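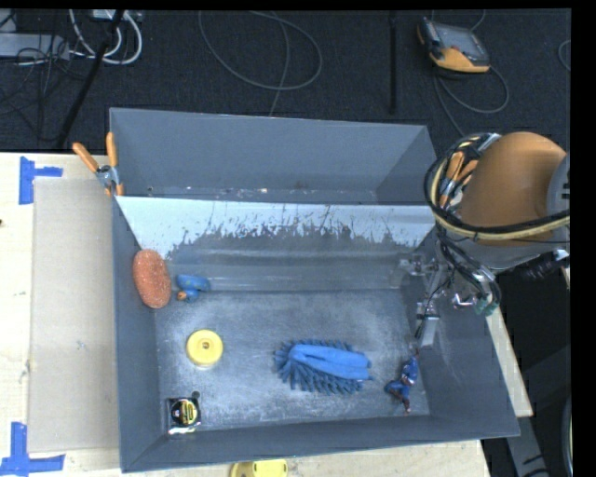
Members' Forum > Workplace and Home Automation > General discussion

Subject: Are machines ready for mixed tidying work?

facilities_north
The housing association for which I work has been asked to consider whether any part of its communal tidying could be passed to a machine. The work in question is the clearing of shared rooms at the end of the day: toys, cleaning items, small tools and whatever else residents have left behind. Floor cleaning is already handled by a Sukar unit and is not at issue. I should be grateful for the views of members who have direct experience of picking and sorting, as opposed to sweeping. Please state whether your experience is domestic or industrial.

benchhand70
Industrial. We have run a Fraser arm on our returns bench since March. It lifts boxed goods reliably and has given little trouble. Loose goods are another matter. Our supplier's terms cover rigid items of known size, and anything soft is passed to a member of staff. I would advise the original poster to read the terms of any offer with care before discussing price.

Ostler
The opening photograph is a fair statement of the difficulty. A sponge, a toy duck, a tape measure and a microfiber duster all lie in one bin, and a person would clear them without thought. To a machine each is a separate problem. The duster has a shaggy fringe and a fold along its back, so there is no firm edge by which to take hold of it. A tape measure has a hard case and is presumably heavier than a sponge. I do not consider that a single grip setting can be expected to serve for both.

facilities_north
Thank you. May I ask whether the objection is to the range of items or to the speed at which they are handled? Our rooms are closed overnight and speed is of little concern to us.

Ostler
To the range. If a machine has all night, slowness can be accepted. An item left on the floor in the morning cannot, as a member of staff must then attend in any case and the saving is lost.

K_Wardle_Park
I must disagree with the previous poster. The same argument was made against dishwashers, which do not clear the table and were bought regardless. Our day centre held a trial of the Borneck system over 8 weeks. Staff set aside fabrics beforehand and the machine dealt with nearly 70 per cent of what remained. The remainder was left for the morning shift, who reported that the rooms were easier to open up. That is a useful result, and it should not be dismissed on the ground that it is incomplete.

benchhand70
With respect, staff setting aside fabrics is labour. Was that time recorded?

K_Wardle_Park
It was recorded for the second half of the trial only. I accept that this is a weakness in our figures. The centre has asked for a further trial in which the time will be logged from the start.

Fullow_user
Domestic. We have had a Fullow at home for two years. It returns toys to a box provided that they are small and solid. Figures with bent legs are sometimes taken by the leg and dropped. Flat, round things are the worst, particularly when they lie against a wall. It has never managed a cleaning cloth. We have kept it, but I would not describe it as doing a household chore. It does one part of one.

Ostler
That agrees with my own experience. I would add that the position of an item matters as much as its kind. A toy in the open is a fair task. The same toy close to the side of a bin leaves very little room for the fingers, and many demonstrations place everything in the middle.

K_Wardle_Park
On that point we are in agreement. I would urge the original poster to insist that any demonstration be carried out with the association's own items, tipped out by the association's own staff.

facilities_north
I am obliged to all who have replied. I shall recommend that no purchase be made at present and that suppliers be invited to a demonstration on the terms suggested. Staff time will be recorded throughout, including any sorting beforehand.

benchhand70
A sensible course. Please ask also who pays for replacement gripper parts. Ours were excluded from the service agreement and we did not notice until 3 had been ordered.

Moderator
Members wishing to share supplier terms are asked to do so by private message. The thread will remain open until Thursday.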